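The Sink Does the Work

Kitchens with little counter space tend to lose it to a dish rack. The Marino apartments on Brorstead Street solved this with a double sink and a drying rack that sits over one side of it. Residents have used the setup since July, and most have given up their old countertop racks. 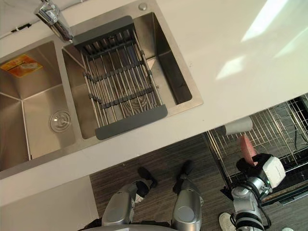

Steel rods span the smaller basin, leaving the counter clear.

Edel, the design studio that planned the kitchens, drew the left basin larger for pots and sheet pans. The right one handles rinsing and draining. Water from the rack falls straight into the sink, so there is no tray to empty.

The dishwasher still takes the daily load of cups. The rack is for whatever needs a quick wash by hand between cycles. 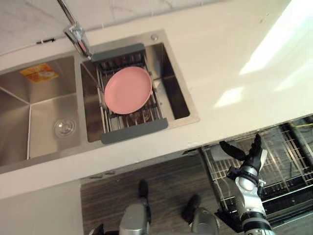 Grodamov Home | Issue 5 | Page 60

A single plate can lie flat across the rods, as the pink one does on this rack. Stand plates up if you have more than 3 or 4 to dry, and put the heaviest near an end. Wipe the rods on Sunday with dish soap and a soft cloth. Hard water leaves spots on steel, and a little white vinegar takes them off.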